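Gralmont Rotation

The Gralmont rotation is a serve-receive system used in indoor volleyball, mainly at school and club level. It places four passers in a shallow arc and keeps the setter at the net in all six rotations. The system takes its name from the Gralmont club, which used it through a full season of 9 home matches.

In the base form, the middle blocker stands close to the setter and takes no part in passing. The two wing passers cover the sidelines — the deep corners included — and the inner pair divides the center of the court.
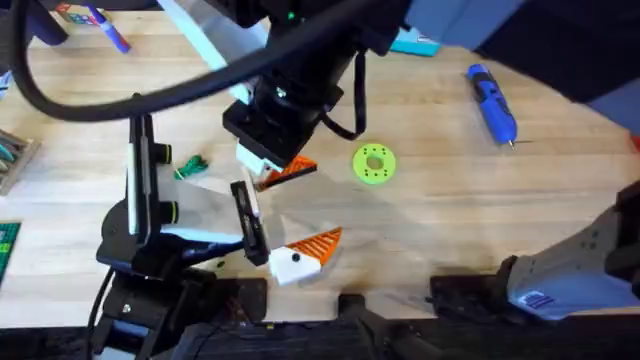
Verora Bastos
Contributing editor, court sports

Players must keep their legal order until the server contacts the ball. Overlap faults are most common when the setter starts in the back row and has to hide behind a front-row teammate before moving up.

A review of 347 serves received by Gralmont recorded 296 passes that let the setter play the ball with both hands. The Parley variation drops one inner passer and is used against short serves.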